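Brevthorpe Short Film Festival
Frequently Asked Questions for Filmmakers

Last updated November 10, 2025

Who can enter?

Anyone who has directed or produced a short film and holds the rights to it. We take films from every country. You don't need a distributor, a sales agent or a previous festival credit. Students can enter in any category, and there is also a Student Short category for films made as part of a course.

How long can my film be?

Up to 35 minutes, including credits. Films that run over are not sent to the jury, and the entry fee is not returned, so please check the running time of your final export before you upload it.

What categories are there?

Fiction, Documentary, Animation, Experimental and Student Short. You may enter the same film in two categories, but each one counts as a separate entry with its own fee. If you pick the wrong category by mistake, write to us before the deadline and we will move it.

When is the deadline?

Entries close on the last day of January at midnight, Irish time. There is no late deadline. The upload page gets slow on the final evening, and we can't extend the time for anyone whose file was still going up.

How do I send my film?

Through our page on Zudport. Upload the film as an H.264 file or paste in a private link with a password. If you use a link, keep the password the same until the results are out. Last year we lost contact with several entries this way, and the jury can only score what it can open.
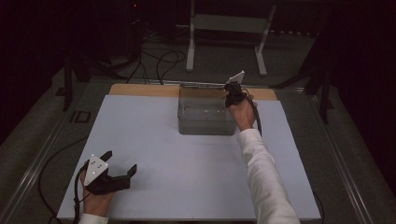

Still images are uploaded on the same page. Send two stills from the film as JPEG files, plus a poster if you have one. A poster is optional at the entry stage but required if you are selected.

Do I need subtitles?

Yes, if the dialogue is not in English. Subtitles can be burned in or sent as a separate SRT file. Films in Irish need English subtitles as well. We recommend English captions on English-language films, but we don't require them at entry.

Does my film have to be a premiere?

No. It can have played at other festivals, and it can be online already. The only limit is age - the film must have been finished within the last two years.

Who watches the entries?

Every film is watched from start to finish by at least two people on the selection team, which is led by Siobhán Dunne. We received 510 entries for the last edition. Films that make the shortlist go to the jury. This year's jury is Brendan Cullinane, Éabha Ó Dubhghaill and Pádraig Lynch. Jury members step out of the discussion for any film they worked on.

What are the prizes?

The best film in each category receives a trophy and a certificate. The jury also gives awards for Best Actor, Best Actress, Cinematography and Editing across all categories. The Mac Carthaigh Award for a first-time director comes with a cash prize, which is paid by bank transfer after the closing night. 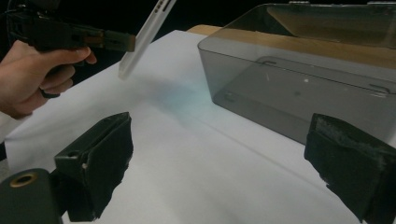 Winners and finalists receive laurels as PNG files in black and in white. Please don't change the wording or the year on them. You can resize them to suit your poster.

Is the festival online or in person?

Both. Selected films are shown in the main hall at Brevthorpe over one weekend, and most of them are also streamed on Tokurden during the week that follows. If you don't want your film streamed, tick the box on the entry form. It makes no difference to the selection.

Do I have to attend?

No. Directors who can come get a festival pass and one guest pass. We can't pay for travel or hotels, but we can write a letter of invitation if you need one for a visa or a funding application. Ask early - letters take a week or so.

Can I get feedback on my film?

Only if you choose the written feedback option when you enter. Notes are sent by email after the selection is announced. We don't give comments by phone.

Can I replace my file after I've entered?

Yes, until the deadline. After that we judge the version we have. If you are selected, we will ask for a screening copy, and small fixes to sound or color are fine at that point. A new cut is not.

Who do I contact?

Gobnait Sheehan in the festival office answers all entry questions. Use the contact form and include your film's title and your Zudport entry number.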